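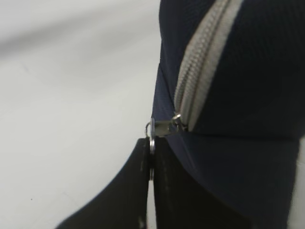
4. Why sequels get kinder reviews than they deserve

Figure 2. Navy blue fabric bag at close range, with a gray zipper and a silver-colored metal slider.

Section 3 showed that viewers who post about animated family films are generous people. The present section asks whether they stay generous when the film has a number after its title, and the short answer is that they get worse. On the Plundusex site, where readers rate a film before they are allowed to write about it, sequels scored lower than first films on story and on music. They scored higher on the one item labeled "would watch again with children." We read this as a statement about children.

4.1 Material

We drew 3,000 reader reviews from Plundusex and 2,000 from Takance, a smaller site whose users write longer posts and hold grudges. Only reviews of animated features shown in theaters were kept. Reviews that consisted of a single word were kept too, over the objection of one of the authors, who felt that "fine" was not data. It was coded as mild praise. Reviews of the wrong film were dropped when we could tell, and the coders were sometimes slow to tell, particularly with films about talking bears.

Each review was read by two coders working apart. They marked whether the writer mentioned the plot, the jokes, the villain, the songs, the voices, the ticket price and the behavior of other people in the theater. The last item was added in March, after the coders complained that they had nowhere to put it. It became the busiest column on the sheet.

4.2 What the writers talk about

Reviewers of first films describe the story, often all of it, including the ending. Reviewers of sequels hardly touch the story and describe the audience instead. They report that the whole row laughed, that a baby cried during the quiet part, that the father in front slept and woke up pleased. Laughter in the room is offered as proof that the film is funny, even by writers who add that they did not laugh themselves. Obeidat's model of borrowed opinion predicts something close to this, although it was built for stage comedy and assumes that the audience has paid attention.

Villains deserve a separate note. A villain who loses by falling off something is praised for the fall. A villain who loses by learning a lesson is seldom praised at all, and several Takance users asked for their money back on moral grounds.

4.3 Stars and sentences

The star rating and the text beneath it often disagree. The usual pattern in sequel reviews is a high rating followed by a list of complaints, with a closing line to say that the kids loved it. The Dernham scale, which scores the text alone, places many of these posts in the same band as reviews of delayed flights. We tried weighting the closing line more heavily and the gap narrowed – as it would, given that we had told it to.

Takance users show the reverse pattern more often: a low rating, then several warm paragraphs. We have no account of this that all the authors will sign. Section 5 looks at the same writers a year later, when some of them review the third film.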